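Skostport Help Center
Ticket: Travel health certificate rejected at online check-in
Status: Closed
Opened: Sep 24, 2021
Product: Skostport web and mobile, document upload

Reported problem

Customer is booked on a flight to Planitz with one checked bag. Online check-in asks for a vaccination certificate or a negative test result. Customer uploads the vaccination certificate as a PDF and gets the message "Document could not be verified. Please see an agent at the airport." The same file was accepted by the Panasiuk ferry site last month. Customer has tried 3 times and is worried about being turned away at the desk.

First reply from support

We asked for the booking reference, the app version and the name of the office that issued the certificate. We also asked the customer to stop uploading for now. After repeated failures the system locks document checks on a booking for 32 hours, and only our side can lift that.

Customer confirmed the web version was used first, then the phone app. Same message both times. The certificate is a one-page PDF with the code in the lower corner.
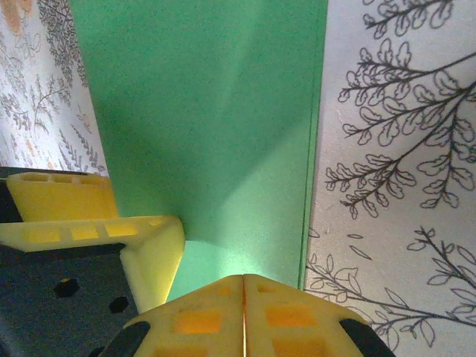

The booking had not been locked yet, so we were able to look at the upload record directly. The file arrived complete and the code was read without errors. The check failed at the next stage, where the name on the certificate is compared with the name on the ticket.

What we checked

1. File type and size. PDF, well under the 10 MB limit. No problem found.

2. Issue date. The second dose was given more than two weeks before travel, as the Planitz entry rules require. No problem found.

3. Country of issue. On the accepted list. No problem found.

4. Name match. The ticket was bought through Jadanley, and their booking form runs the first and middle names together with no space. The certificate has them as two separate words. Our checker treated these as two different people.

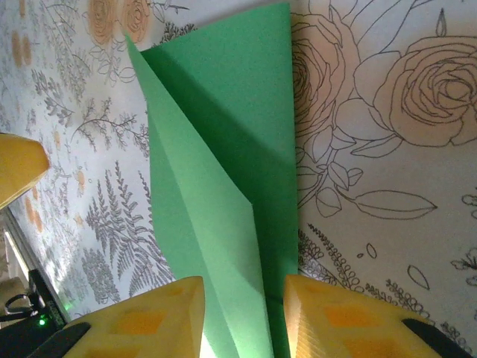

5. Date of birth. Matches on both records. No problem found.

Cause

Name format on tickets sold through Jadanley. The passenger name record has room for a space, but their form removes it before sending the booking to us. Most airlines ignore this at the desk. Our automatic check did not.

We found 19 other open bookings with the same kind of mismatch. Those passengers have been emailed and do not need to upload again.

Fix for this booking

– Support corrected the name on the passenger record. There is no charge for this and the ticket number stays the same.
– Customer signed out of the app, signed back in and opened the booking again so the new name would load.
– Customer uploaded the original PDF. Status changed to "Verified" and the boarding pass was issued.

If the boarding pass still shows the old spelling, delete the saved copy from the phone wallet and download it again. The wallet does not update by itself.

Note for other customers

Please do not edit the certificate to match the ticket. A changed file will fail the code check, and a booking with a changed file has to be reviewed by hand. Contact us with the booking reference and we will correct the ticket side.

Bring the certificate with you even when the app says "Verified" – border staff in Planitz may ask for it on arrival, on paper or on a screen. They do not accept our confirmation email in its place.

Follow-up

Customer asked whether the return flight needs a separate upload. It does. The return check opens two days before departure and uses the corrected name. Customer also has a trip booked for January and was told to check the entry rules again closer to that date.

Change to the name check has been passed to the web team. Until it goes live, agents should correct Jadanley bookings by hand using the steps above.

Ticket closed with customer's agreement.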